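How to Get a Silicone Phone Case Really Clean (Without Wrecking the Print)

February – by the Torbridge home desk
4 min read

I love a silicone phone case. They're soft, they're grippy, they come in every color going, and they pick up absolutely everything: pocket lint, hand cream, the blue off new jeans. The good news is that a tired one comes back beautifully with things you already own, and it's such a satisfying little job!

What you need

A bowl big enough to lay the case flat
Warm water (comfortable for your hands, no hotter)
A few drops of plain dish soap
An old soft toothbrush
A cotton swab or two
Baking soda, only for stains
A microfiber cloth

Step 1. Take the phone out

Peel one corner back first, then work along the long side. Don't yank from the camera end – that's where thin cases like to tear. Put the phone somewhere well away from the sink and give it a wipe while you're at it.

Step 2. Soak

Stir the soap into the water and push the case under. Ten minutes is plenty. If it floats, fill a mug with water and stand it on top.

Step 3. Brush the inside

Start inside, where the grime builds up against the phone. Small circles, light pressure, and go right into the corners. Fold the rim outward with your thumb as you move along so the bristles get into the groove. I always think I've finished and then find one more gray line!

Step 4. Do the back

Plain back? Brush away. If yours has a printed picture, put the toothbrush down and use a soapy fingertip or the cloth, because scrubbing is what takes the shine and the edges off a print. Same goes for alcohol wipes, nail polish remover and bleach. Keep all of them away from it.

Step 5. Clear the openings

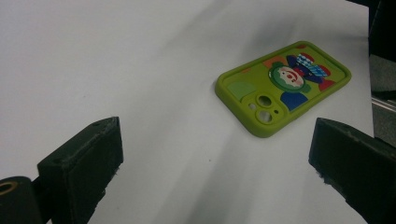 Camera cutouts are my favorite part, because a damp cotton swab gets such quick results there. Lay the case back side up on a light surface, so any fluff clinging to the edges shows against it. On my lime-green clown case there are two big round lens openings to run the swab around, then a small hole next to each one, and for those I twist the cotton tip to a point (a dry wooden toothpick works too, if you're gentle). Finish with the raised border around the whole camera area.

Step 6. Rinse and dry

Rinse under lukewarm water until it stops feeling slippery. Shake it, pat it with the cloth, then stand it on its long edge for an hour or so. Leave it off the radiator. Don't put the phone back until the inside is completely dry, and check the corners with a fingertip.

For stubborn marks

Mix baking soda with a little water into a paste, dab it on plain areas only, wait 15 minutes and rub it off with the cloth. Dye from jeans may need a second go. Yellowing on clear cases is a different thing, it's the material aging, and washing won't shift it.

I do mine every couple of weeks and it takes less time than making coffee.

Comments (4)

Tamix
The mug trick!! Mine always bobs up like a cork. Thank you.

Drukau
Does this work for the hard plastic kind with a rubber edge?

Torbridge home desk
Yes, same steps, just go easy where the two materials meet – skip the long soak and use the cloth.

polák39
Baking soda got most of the denim off my pink one. Still a shadow on one corner, will try again.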